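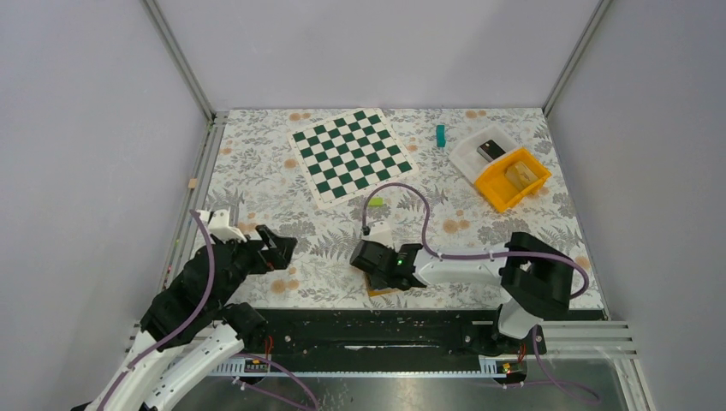
Parari ribbed bin, yellow: review after 12 weeks

Last updated: November

Home Reviews Storage Tables Games Contact

The Parari is an open-top plastic bin sold for shelves and drawers. I bought it for loose wooden blocks, which share a table with a chessboard and a shallow white tray. It replaced a Cunha bin with smooth sides that had cracked at a corner. I paid full price.

Dimensions and shape

The label gives 277 mm by 208 mm at the rim. My tape agrees with the long side and reads slightly under on the short side. The walls taper toward the base, so the usable floor is smaller than the label suggests. Anyone fitting it into a drawer should work from the rim figure, and anyone packing square items should measure the floor. Parari does not print the floor size on the label or on the product page.

The inner corners are rounded. A tan block in the bin will not seat fully into a corner and sits a little way off the wall. For blocks, dice or chess pieces the lost space is minor. For cards or boxed items it is a real loss, and the Cunha with its tighter corners was better on that point.

Walls

The walls have raised ribs. Their effect on stiffness is easy to measure by hand: pressing inward at the middle of the long side moves the rim much less than it did on the Cunha. I filled the bin with blocks and carried it by one short side, and the rim held its line. I would not do this with anything heavier than wood.

The cost of ribs is cleaning. Dust collects beside them and a flat cloth passes over it. A damp paintbrush gets it out, and so does a rinse under the tap. Pencil marks came off with dish soap. A ballpoint mark did not come off and has faded only slightly.

Behavior on a table

The base has no feet. On bare wood it slides under a light push. On the fern-print table cover it also slides, and with some force behind it the cover begins to wrinkle before the bin moves. Four stick-on rubber dots fixed this. They add a small amount of height and did not interfere with anything else.

The bin will sit partly over the edge of a shallow tray, and I have used it in that position with the white one. It does not rock when loaded with a block or two. With all the weight at one end it tips toward that end, as expected. For regular use I would put it flat on the table.

Color

Bright yellow, evenly colored through the wall as far as I can tell from a scratch near the base. Against a white cover with gray leaves it is the first thing located on the table, and a light tan block is easy to find against it. A lime-green piece also shows up well. Pale beige cubes are harder to pick out on the cover itself, and the small ones should go straight into the bin after use. Sipho Pillay has the same model in gray and reports that dark items disappear in it under evening light.

Stacking

Empty bins nest. Two nested bins stuck together once and needed a twist to separate. Full bins do not stack, as there is no ledge or lid. Vurik sells a lid in a nearby size; I tried it and it does not fit.

Noise

Wooden blocks dropped in from hand height are loud. A piece of felt cut to the floor of the bin reduces this considerably.

Ratings

Stiffness: 8 out of 10
Use of space: 6 out of 10
Cleaning: 5 out of 10
Stability without added feet: 4 out of 10

Recommended for blocks and game pieces. For paper goods, look at a bin with square corners. I have ordered a second one for chess pieces and will add a note on color match between batches when it arrives.

Candela Soler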